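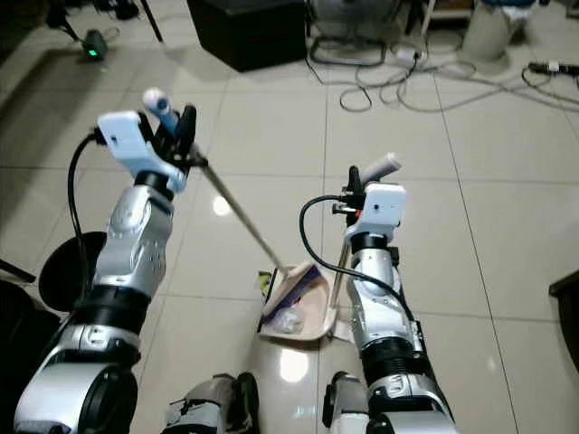 Sweeping with Two Arms: Task Guide for Student Teams

Clundier Student Robotics Programme
Guide issued August 3, 2024

Purpose of this guide

This guide sets out how teams should prepare, record and review the floor sweeping task. It applies to all students taking part in the Prydderch project and should be read before a first session on the floor. Teams that have already completed the table-top tasks will find much of the safety section familiar, but are asked to read it again. The working area is different, and the arms reach lower than they do at a bench.

Sweeping is the first task in the project in which both arms hold a tool at the same time. The left arm works the broom and the right arm controls the dustpan. Neither arm can complete the work alone, and most of the difficulty lies in keeping the two tools in a sensible position relative to each other.

Before you start

Each session requires a minimum of two students: one operator and one safety observer. The observer holds the stop button for the whole session and has no other duties while the arms are powered. Note-taking, lighting and resetting the floor are done by a third student where one is available, or by the operator between attempts with the arms stopped.

You will need the following:

A long-handled broom with a light brush head.
A long-handled dustpan which can lie flat on the floor without support.
A small quantity of mixed litter, such as scraps of paper and a crumpled plastic bag.
The session log, in paper or electronic form.
Floor tape for marking the start positions.

Do not use liquids, powders, food waste or anything with a sharp edge. Glass and metal offcuts are not permitted in any part of the project.

Step 1. Prepare the floor

Choose a section of hard, level floor. Carpet is not suitable for this task. On a tiled floor the grout lines are a useful reference when setting the start positions, and teams should note in the log which tile the dustpan rests on. Joints between tiles can catch the lip of the dustpan, so run it by hand across the chosen section first.

Polished floors reflect ceiling lights strongly. Bright patches move in the camera view as the robot moves and may hide small pieces of litter. Where the lights can be switched in groups, turn off the group directly above the working area and check the view again. Record the lighting used, as it must be the same for every attempt in a set.

Cables and power strips must be kept outside the sweep area. Walk the full path of the broom head and confirm that nothing can be hooked by the bristles.

Step 2. Check the arms

With the power off, inspect the cable on each arm from the wrist to the lower joints. The loop must be long enough for the wrist to turn fully, but must not hang where a tool handle could pass through it. Check that the mount at each wrist is firm and that all connectors are fully seated.

Power on and move each arm slowly through its permitted range with the grippers empty. Listen for unusual noise from the joints. If either arm hesitates or shakes, stop the session and report the fault before going further.

Step 3. Set the grips

The broom is held by the left gripper near the top of the handle. A grip too far down shortens the stroke and brings the wrist close to the floor. Present the handle to the open gripper, keep your fingers clear, and ask the operator to close it at low force. The force may then be raised in small steps until the handle no longer turns when the brush head is nudged.

The dustpan is held by the right gripper at the top of its stick handle. Only enough force to steady the pan is needed. Excess force tends to lift the front lip, and litter will then pass underneath.

Once both tools are held, no one may enter the marked area until the observer has confirmed a full stop.

Step 4. Position the dustpan

Lower the pan until it lies flat, with its open side facing the broom. The pan should sit between the two arms and well forward of the robot's legs. Mark its corners with tape so that it can be returned to the same place after each attempt.

Step 5. Sweep

Place the litter between the broom head and the pan. The operator should then proceed in the following order:

Bring the brush head down behind the litter until the bristles just bend.
Draw the head towards the pan in one steady movement.
Carry the head over the lip and allow it to come to rest inside the pan.
Hold still for 5 seconds.
Lift the head clear and return it to the start position.

The pause must not be left out. It marks the end of the stroke in the recording, and attempts without it are difficult to divide correctly afterwards. Keep the right arm still throughout the stroke. Small corrections to the pan are allowed only while the broom is raised.

Light items behave differently from heavy ones. Plastic film may cling to the bristles and come back out with the broom, whereas paper scraps usually stay where they are left. A slower lift is advised when film is in use.

Step 6. Record and reset

Each student operator completes a set of 14 attempts before handing over. Enter every attempt in the log, including those that were stopped early. State whether the litter reached the pan, whether any remained at the rim, and whether either grip slipped. Unsuccessful attempts are of value to the project and must not be deleted.

Empty the pan by hand, with the arms stopped, and return the litter to the marked start area. Vary its arrangement a little each time. The project aims to gather 200 accepted attempts across all teams by the end of August, and a wide range of starting layouts is preferred.

Common faults

The broom handle turns in the grip. Increase the force by one step. If the fault continues, check the gripper fingers for dust and wipe them with a dry cloth.

Litter gathers along one edge of the pan. The stroke is not square to the opening. Adjust the start position of the brush head and leave the pan where it is.

The pan slides away during the stroke. The bristles are pressed too hard. Raise the broom slightly and repeat.

Submitting your work

Upload the recordings to the team folder in Clatell and attach the completed log. File names should give the team name, the operator number and the attempt number. Recordings without a log cannot be accepted.

Students must be at least 13 years of age to act as operator or observer. Questions about the task should be sent to the Prydderch project desk through Clatell.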